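Teleoperation Working Group
Minutes of meeting, Monday, January 9, 2023
Hollis lab, upstairs meeting room. Opened 10:05.

1. Previous minutes
Accepted with one correction: the leader arm gains in item 4 should read as per the Wusus config, file version 15.

2. Demonstration count
The Prindance set stands at 1,029 recorded demonstrations. Of these, 646 are remote-controlled and 302 are hand-guided. The remainder have no mode tag and are held out of training until the logs are checked. Agreed that the recorder will refuse to save an episode with the mode field blank.

3. Tabletop task, tray and tumbler
The task definition was reviewed against the wrist view. Start position is tumbler upright on the blue tray, bowl on the table to the left of it. Operators have been resetting the tumbler to different parts of the tray. Agreed that variation is wanted, but the position is to be entered in the episode notes.

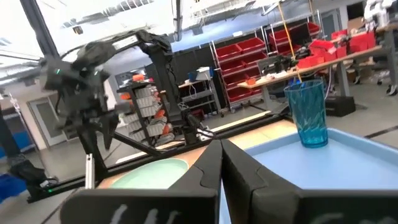
Minutes no. 15, page 2

The tumbler is translucent and the depth estimate on it is poor. Operators are to judge the approach from the colour stream. Fingers are to be brought to a near-closed position over the tray before the final descent, then opened to grasp width. A proposal to swap in an opaque tumbler was not supported.

4. Hand guiding
Gravity compensation drifts when the wrist is rotated past its mid-range. Sellska has supplied a revised payload file. To be loaded on one arm only and compared with the old file over a full session. Hand-guided episodes in which the operator's forearm blocks the wrist camera are to be discarded at review.

5. Remote control latency
Lag between leader and follower was noticeable on the left arm in the last two sessions. Network and USB causes have not been separated. Test with a direct cable before any change to the filter settings.

6. Actions
Check untagged logs: data group.
Mode field made mandatory: software.
Payload comparison: hardware.
Latency test, direct cable: hardware.

7. Other business
Request for a second leader arm deferred to the July budget round.

Closed 10:50.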